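Plovis Opens Its Snack Counter Recordings to Partner Labs

Plovis is delighted to share that its Brerine collection, a growing library of two-armed serving work guided by patient human operators, now holds 1,166 recorded runs and will open to partner labs in March.
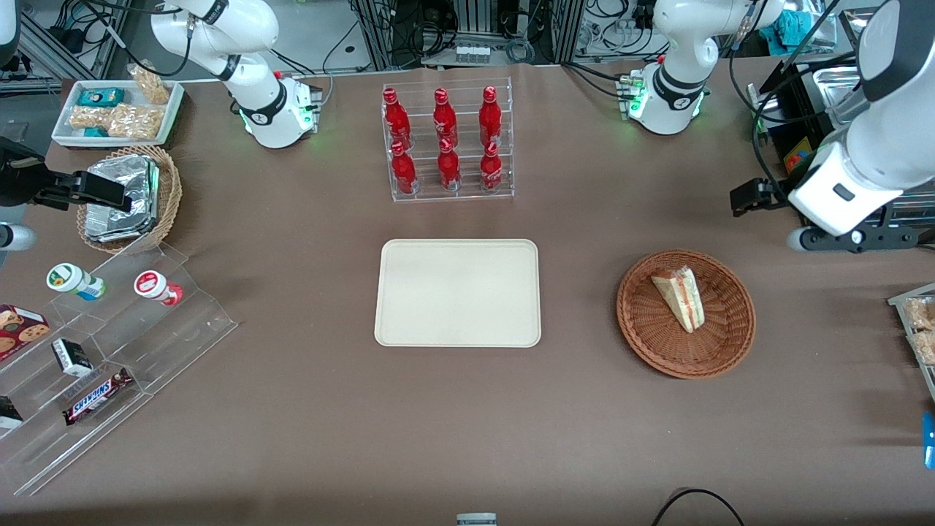
A Brerine work table set with a tray, a sandwich in a basket and six red Coca-Cola bottles on a clear rack.

"We wanted the kind of everyday clutter you'd meet at any friendly snack counter," said Rokeya Hettiarachchi, who leads the collection, "and our operators have been wonderful about it, run after run!"

Labs can write to Maksym Prokopenko at Plovis for access.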